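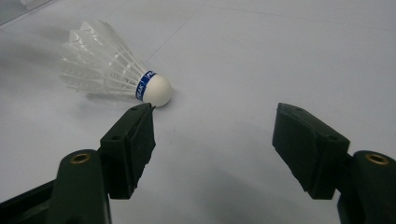

*Shuttlecock task, hand-held gripper open before the grasp. Larkero bench diary, August.*

**Morning, 9.30**

The revised handling rules came into force today and were read through before any recording began. The text agreed with Padberg has been shortened to 14 clauses. Clause 3 is the one most likely to cause difficulty. It requires that every recording start with the fingers fully open and clear of the object, and that the first contact be made on the firm part of the object wherever there is one. For a shuttlecock this means the cork. A grasp on the feathers is to be logged as a fault, even when the lift succeeds.

I asked for a ruling on the word "clear". In the picture the left finger tip is very close to the cork and the right one stands well away from it. The Padberg text gives no minimum distance. Until it does, I have entered such starts as acceptable — with a note — and shall apply the same reading to all objects in the set.

**Wear of the fingers**

The inner lower edge of the left finger is rough and looks worn or broken. Under the old rules this would have passed without remark. Clause 9 now asks that any visible damage to a finger be entered in the diary on the day it is noticed, and that the pair be kept together if one is replaced. Entry made. A request for a new pair has gone to Lei, who hold the spare parts for both benches. Work may continue in the meantime, provided the pads themselves are sound. I checked both by hand and found nothing to report.

**Afternoon, 3.15**

Plunilach returned their comments on the last delivery. Of 993 recordings, 280 were sent back for missing start notes. The recordings were not faulted in any other respect, but the rule is plain and I did not contest it. The notes will have to be written again from the bench log, a slow job and one that I should prefer to see shared between the two benches.

Their letter also asks whether the object should be set down the same way each time. The present rules say only that it must be at rest. I am in favour of leaving this as it stands, and have written to Padberg to that effect.

**To carry forward**

- Wording of "clear" in clause 3
- Reply from Lei on the fingers
- Start notes for Plunilach, oldest first
- Copy of the new rules for the second bench, still on the old sheet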